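Tuesday, Memel bench. Gripper comparison, dish rack task, continued. 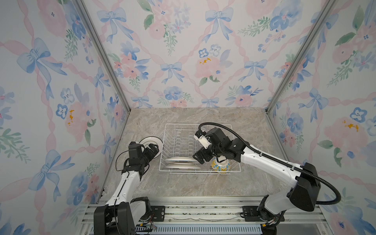
*Left arm on a plate, right arm on the vase. Rose wallpaper still up.*

Setup first, so I don't have to reconstruct it from memory again. Old fingers on the left, Vekham fingers on the right, both on the Gaete controller. Closing force limit is 392 in controller units, whatever those are. The manual has a table for it that refers to another table.

Plates: the old fingers are fine once they get the rim square on. Come in a few degrees off and the plate swings like a pub sign. I've slowed the final approach and it looks better, though I also thought that in May.

Vase: hateful object. Grasping at the neck works as long as the wrist comes down nearly vertical. Any tilt and one finger lands first and nudges the whole thing over against the wires. The Vekham pads grip glaze well enough that I've stopped holding my breath, mostly.

Ran 12 cycles before lunch with both arms moving. 2 aborts, same cause each time: left arm waits for right arm, right arm waits for left arm, both extremely polite, timeout at 3000 ms. Raising the timeout just gives them longer to be polite. Needs a priority flag.

Wallpaper: the Clonddale people wanted busy backgrounds and they got roses, bows and a pink lattice. Plate detection doesn't seem to mind. Vase detection twitches when the blue flowers line up behind the blue glaze, so log the confidence values next time instead of squinting at them.

To do:

- swap fingers left/right and repeat, otherwise this compares arms as much as grippers
- check cable slack on the right wrist at full reach
- priority flag
- wipe down the front rail
- find the other table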